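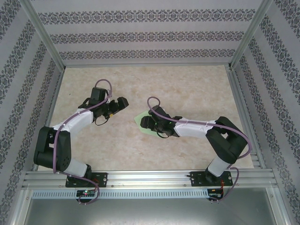 Open day at Pereyra, Drorncombe

April 25, 2021

I've been meaning to get to one of the Pereyra open days forever, and this year I finally booked in time (they go fast, so sign up for the email list if you want a spot!). It's a 275-mile round trip from my place and I did it all in one day, which my back is still complaining about. Tickets were $7 and that got me a coffee and a sample pack, so no arguments from me.

Pereyra is up the hill behind the old Drorncombe station. The sign is small and I drove past it twice. Once you're in, you sort of wander. There's a route on the handout but most of us ignored it and went wherever looked interesting, and the staff didn't seem to mind at all.

I spent the longest time with the flat stuff, the paper and thin sheets, because that's what I came for. I make cards and boxes at home and I'm always hunting for something that takes a crease without cracking. One irregular piece in a pale green, lying on the beige marble-look surface, had me staring at it for ages. I have no idea if it was paper or some other thin sheet, but the color! It's the green I've been trying to mix for my kitchen cabinets and keep getting wrong. I wrote "THIS GREEN" on my handout, with three underlines, and I'll be taking that to the paint store.

That marbled beige grew on me too. I always think of beige as the color you get when you couldn't decide, but pale colors look lovely against it. My own craft table is dark brown and shows every speck of dust, so now I'm wondering about covering it with something like that before summer.

The Gemari sheets were what everybody in my group was talking about. It's their house paper, comes in a handful of weights, and you could fold it, tear it and write on it at the counter with their pens. I folded mine back and forth until the man next to me started laughing. The heavy one makes a beautiful sharp edge and I bought a pack on the spot. The thin one I liked less. It felt a bit waxy to me and my pen skipped, though the lady behind me loved it, so try it yourself before you listen to me.

There was a folding session after lunch and I was terrible at it. We were meant to end up with a lidded box. Mine has a lid, and it has a box, and the two have never met. Still the best half hour of the day, and I took the instruction sheet home to have another go.

Lunch was at Hunura, the café across the road. Get the lentil soup. Skip the cheese scone unless you're starving, it was the size of a hubcap and very dry.

A few practical bits: parking is free but tight, so come early. It gets chilly inside, and I kept my jacket on all morning. The shop takes cards. Bring a flat folder or something stiff for your samples, because mine rode home under a bag of groceries and got a nice dent across the middle.

The next open day is in July and I've already put my name down.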